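Quiénes somos

Clerotura empezó en una mesa de cocina, con una hoja de cálculo y una discusión bastante larga sobre si un taller de dieciocho personas necesitaba de verdad un brazo soldador. Benito Olmedo decía que sí, Adanech Worku decía que todavía no, y al final hicieron lo que seguimos haciendo hoy con cada cliente: ir a ver el taller, sentarse con la gente que trabaja allí y echar cuentas sin prisa.

Ayudamos a empresas pequeñas y medianas, y también a centros de formación profesional, a planificar y presupuestar la compra de robots y equipos de automatización. No fabricamos nada ni cobramos comisión de ningún fabricante, así que podemos decirle con toda tranquilidad que la máquina del catálogo le queda grande (o pequeña, que también pasa, y suele salir más caro).

Buena parte de nuestro trabajo transcurre en la carretera. Nuestros clientes están casi siempre en polígonos apartados y en pueblos con un solo taller grande, y nos gusta llegar en persona — a ser posible antes del café de media mañana, que es cuando la gente cuenta lo que de verdad le preocupa. 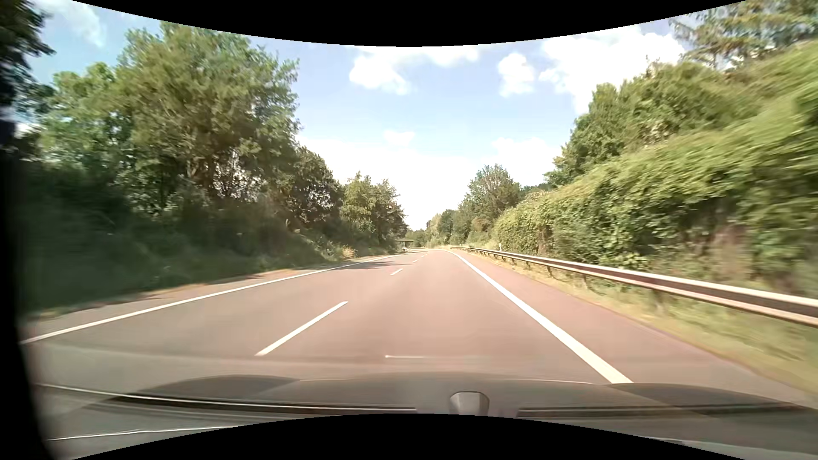
En esa primera visita medimos el espacio, miramos la instalación eléctrica y preguntamos por los turnos, por los repuestos y por quién va a ocuparse del equipo cuando el proveedor se haya marchado. Con todo ello preparamos un plan de compra por fases. El precio del robot es una línea más; a su lado ponemos las pinzas, el vallado, la formación, el mantenimiento y las horas de parada durante el montaje, que tantas veces se quedan fuera del presupuesto y luego dan disgustos.

Hasta ahora hemos revisado 312 ofertas de proveedores, y guardamos las notas de todas ellas. Aisling Conneely las ordena con una paciencia que los demás admiramos mucho y practicamos poco. Gaétan Bouchard lleva las visitas técnicas, y Ruben Schouten se encarga de comparar la compra con el alquiler y el equipo de segunda mano, tres caminos que conviene mirar siempre antes de firmar.

Uno de los encargos a los que tenemos más cariño fue el de Rocha, un obrador familiar que quería automatizar el paletizado de una sola vez. Acabamos repartiendo la inversión en dos ejercicios, y en mayo nos llamaron para preparar la segunda fase. Con la escuela Flerbridge trabajamos de otra manera, ayudando al profesorado a decidir qué células de prácticas comprar primero y cuáles podían esperar al curso siguiente.

Si está pensando en su primer equipo, o si ya tiene tres ofertas encima de la mesa y ninguna se parece a las otras, escríbanos o llámenos. La primera conversación no se cobra, y puede traer a ella todas las dudas que quiera.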